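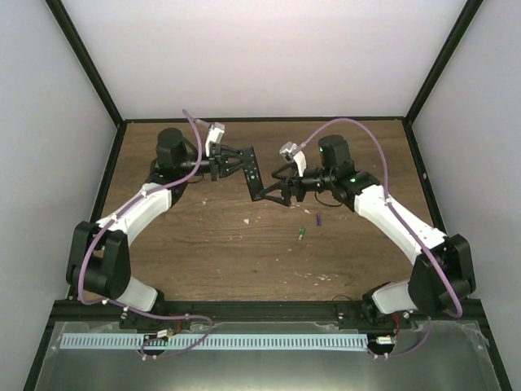 Return to player and volatility in online slots
Speaker notes, operator training session, November 2018
Running time with questions: one session before the break

Slide 1. What this talk covers

Two numbers on the game information page, and how staff should explain them when a player asks. The first is return to player (RTP). The second is volatility, sometimes shown as variance. Table games are left out, apart from one comparison near the end. Progressive jackpots get a single slide.

Say at the start that the handout has the worked sums, so there is no need to copy them down.

Slide 2. RTP defined

RTP is the share of all stakes that a game pays back as wins over a very large number of spins. A game with an RTP of 96% has a house edge of 4%. The two figures always add up to 100.

Points to make:
- It is a property of the game. It does not describe a session, a day or a player.
- It is worked out from the reel strips and the pay table before the game goes live, then checked against recorded play.
- It is applied to total stakes, and total stakes are usually much larger than the deposit.

Pause on the last point. Most complaints that reach the help desk begin with it. A player deposits 20 pounds, loses it, and asks why a 96% game did not leave 19.20 in the account. The answer is that winnings were staked again. If that player stakes one pound a spin and lasts for 107 spins, the total staked is 107 pounds and the expected loss on that amount is 4.28. The actual loss was 20. The gap between the two is ordinary spread, and leads to volatility.

Slide 3. Where the figure is shown

In the Brornstead lobby it is on the second page of the game information panel. In the Hikano lobby it is at the foot of the rules text and is easy to miss on a phone. Show both if the projector link is working. If it is not, go straight on.

Staff should be able to direct a player to the figure in either lobby without opening the game themselves.

Slide 4. More than one RTP for the same title

Some games are supplied in several builds. The artwork, sounds and pay table look alike, and the reel strips differ. Stolovska is supplied in 3 builds, and the two lobbies do not carry the same one. A player who has used both may quote the wrong figure in good faith.

Action for the desk: read the figure from the panel in the lobby the player is using. Do not quote from memory or from a review site. Review sites tend to list the highest build.

Expect a question on whether a build can be changed while a player is in the middle of a session. In our lobbies it cannot. A change of build needs the game to be taken down, and any open round has to be settled first.

Slide 5. Volatility defined

Volatility describes how the return is spread out. Two games can share an RTP and feel quite different.

Low volatility: frequent wins, most of them smaller than a few times the stake. The balance drifts.

High volatility: long runs with little or nothing, and a large part of the return held in rare wins. The balance falls in steps and now and then jumps.

There is no common scale. One supplier uses five lightning bolts, another uses the words low, medium and high, and a third gives nothing at all. A medium from one supplier should not be compared with a medium from another.

Slide 6. Worked comparison

Two simplified games, one pound stake, both with an RTP of 96%.

Game A pays 2 pounds on 48% of spins and nothing on the rest. 
Game B pays 96 pounds on 1% of spins and nothing on the rest.

Multiply out on the board: 2 times 0.48 is 0.96, and 96 times 0.01 is 0.96. The average return is the same.

Then take the chance of 20 losing spins in a row. For Game A it is 0.52 to the power of 20, or roughly two in a million. For Game B it is 0.99 to the power of 20, which comes to 0.82. A player with 20 pounds will see no win at all on Game B about four times out of five. The game is working as designed in every one of those cases.

Leave the second figure up while people read it. In earlier sessions it was the one the room remembered.

Slide 7. Hit rate

Hit rate is the share of spins that pay anything. It is often confused with RTP. A hit rate of 30% means that three spins in ten return something, and that something may be less than the stake.

A ten-line game at ten pence a line costs one pound a spin. A win of 40 pence lights up the reels and plays the win sound, and the player is 60 pence down on the spin. It still counts towards the hit rate. When a player says the game "keeps paying but the balance keeps dropping", this is normally the cause, and it can be explained in those words.

Slide 8. Ways to win

Soliman is sold with 720 ways to win. Players ask whether more ways give a better return. They do not, taken alone. The number of ways says how symbols may be combined across the reels. The supplier sets the pay table with that number already allowed for, so single wins are smaller where combinations are more frequent.

Do not compare ways with fixed lines in a reply to a player. The stake is built up differently and the answer becomes long. Refer them to the rules page.

Slide 9. Bonus rounds

In many high volatility games a third or more of the return sits in the free spins round. A player who never reaches the round is playing, in effect, a game with a much lower return for that session.

Where a bonus can be bought outright, the RTP of the bought round may be listed separately. Quote the one that matches what the player did.

Two wordings to avoid:
- "The bonus is due." Each spin is independent. Nothing is due.
- "The game has gone cold." The game keeps no record of earlier spins when it draws a result.

Persistent features are the exception that someone in the room will raise. If a game collects symbols towards a meter, the meter does carry over. The draw itself is still independent. Keep these apart when answering.

Slide 10. Progressive jackpots

A part of each stake goes into the pot. The panel may show one RTP with that part included and another without it. Where both are shown, give both. Where one is shown, say which it is, if the panel makes that clear. If it does not, pass the query to the games team.

Slide 11. Comparison with blackjack

One slide only, as the next speaker covers tables. The return on a slot is fixed by the build, and for ordinary spins the player has no decision that alters it. The return quoted for blackjack assumes correct play on every hand. A player who stands and draws by feel will get less than the quoted figure. The two figures are therefore not like for like, even when they are printed in the same place on the panel.

Slide 12. Bonus funds and wagering

Skip if short of time.

A wagering requirement is a multiple of the bonus that has to be staked before withdrawal. Example: a bonus of 20 pounds with a requirement of 30 times means 600 pounds in stakes. At a house edge of 4% the expected loss over those stakes is 24 pounds, which is more than the bonus. Volatility decides how many players reach the end of the requirement with anything left.

Check the list of excluded games before answering. The list was last changed in March.

Slide 13. Reply templates

Read out the first template in full. The others are in the handout. The order is always the same: state the figure, state that it is a long-run average over all stakes, give the location of the panel, then offer the account history. If the player mentions chasing losses or money they could not spare, stop the explanation and move to the safer gambling procedure. The RTP answer can wait.

Questions

Likely ones, with short answers:

Can we see a player's own RTP? Yes, in the account history, as wins divided by stakes. It should not be compared with the game figure unless the number of spins is very large.

Does the size of the stake alter the RTP? In most of our games, no. Where it does, the rules page has to say so.

Does autoplay alter it? No. It alters how quickly the stakes are placed.

Handouts are on the side table. Spare copies go back to the training folder.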